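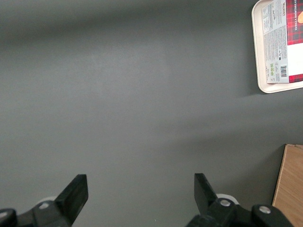
Grey table with a cream tray, Hivgate

About our school

Enditach is a small language school in Hivgate. We teach English, French and Arabic to adults, and since February we teach also Spanish. Most of our students have a job or a family, or both, so the lessons are in the evening and they are never longer than 90 minutes.

The school was opened by Ghizlane Belkadi and Abdelilah Ashour. They were colleagues before at a translation office, Ait Ali, where they translated birth certificates, school reports and rental contracts. Many customers came back with the same letter two or three times and asked what a sentence wanted to say. Ghizlane began to explain these letters after work, first to one family and then to a group, and from this group came the first class. Some of the people from it are still learning with us, now in the advanced level.

How we teach

We have 3 levels in each language and a class has no more than 8 students. In the first level we speak a lot and write little. We use real papers: a bus timetable, a letter from the doctor, the form for a library card. The grammar comes when the student needs it. In the second level we start with longer texts, and each student chooses one subject to present to the others. We had already presentations about bread, about football rules and about how to repair a bicycle.

In the third level the students prepare for an examination if they wish it. It is not obligatory, and many prefer to read a novel together with the teacher.

Our teachers

Ghizlane Belkadi teaches French and Arabic and makes the timetable. Abdelilah Ashour teaches Arabic and is responsible for the new registrations. Gwion Voyle teaches English at all levels, and he also leads the conversation evening. Yurani Quispe came to us to build up the Spanish classes. Sunil Weerasinghe teaches English for beginners and looks after our library, where you can borrow more than 400 books and recordings. Please bring them back before the summer holiday.

Registration

Before the first course we ask you to come for a short talk, so that we can find the right level. This talk is free and you do not need to prepare anything. The new courses begin after the holiday and the places are given in the order of registration. If a class is full we write your name on the waiting list and we call you when a place becomes free.

This page was last changed on July 21, 2011.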